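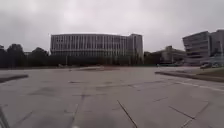 Large grey concrete slabs on an open plaza, with faint dark patches and darker joints.

How to get dark stains off concrete paving slabs

23/12/2022

Every product sold for this job promises to lift anything in minutes. I have my doubts. Most of what I've cleaned off slabs came away with hot water, washing-up liquid and a stiff brush, and the rest took longer than the label said. Try the cheap method first.

Before you start

Work out what the stain is. Green or black speckling is usually algae or lichen. A patch that beads when you drip water on it is likely to be oil or grease. Brown rings often come from leaves left lying over winter. From a few steps back they all look much the same, so get down and look closely.

You will need a stiff nylon brush, a bucket, washing-up liquid, cat litter for oil, and rubber gloves. Leave the wire brush in the shed — it scratches the face of the slab, and bits of wire can stay behind and rust.

Method

1. Sweep the area, joints included. Wet grit turns to paste.

2. Cover fresh oil with cat litter, leave it overnight and sweep it up.

3. Put a good squirt of washing-up liquid in 10 litres of hot water. Wet the slab, wait a few minutes and scrub in circles.

4. Rinse, then let the slab dry fully before you judge it. Wet concrete hides a lot.

5. Do it again if the mark has faded at all. If there is no change after 2 goes, soap won't shift it.

Stronger stuff

For algae, an outdoor patio cleaner does work, though slowly. Follow the dilution on the bottle and keep it off the grass. Be wary of acid cleaners. They eat into concrete, and you can swap a faint dark patch for a pale rough one that shows up far more.

Pressure washers are oversold too. Used close up they strip the surface and blow the filling out of the joints. Use a wide fan, hold the lance well back and keep it moving.

What about sealing?

I'm not convinced. A sealer may slow new stains, but it needs redoing, and a patchy coat looks worse than bare concrete. If you must, test one slab in a corner and leave it until the end of January before buying enough for the lot.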